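Rambridge kitchen tasks bench: progress report for June
Prepared by Branwen Beddoe for Beatrice Nzioka, Iduren

Dear Beatrice,

Thank you again for your patience over the gripper quotes, which took longer to come in than any of us would have liked. We went with Jarman in the end, and the order comes to $2,891 with the spare fingertips included - a little under what you had set aside for us, I'm glad to say. Miroslava has moved the difference into the cabling line, where it will be very welcome!

The drinks tasks are now our main work, and we have recorded 513 runs so far. Berwyn would like 9 more sessions before we settle on what to buy for the second half of the year, and I'm inclined to let him have them.
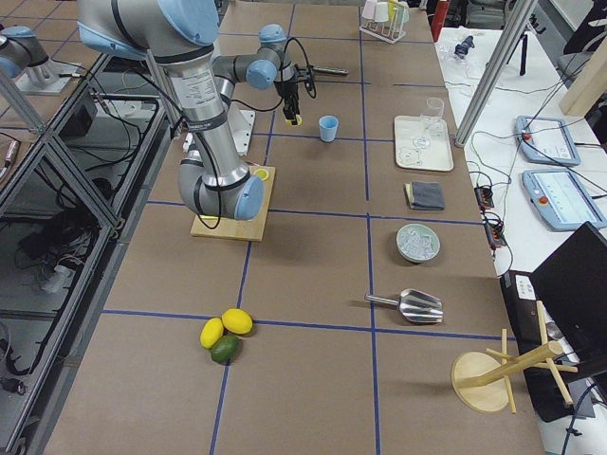 Equipment and spending

The taped grid on the brown paper has cost us next to nothing and makes setting out the cups, the fruit and the ice bowl much easier to repeat. The side table is another matter. Both teach pendants live there with their cables, and Tegwen has asked for a proper pendant stand (about $49 from Brornar), which I'd like to approve if you are happy. We would also like to talk about a second set of fingertips before the autumn order goes in.

With warm thanks,
Branwen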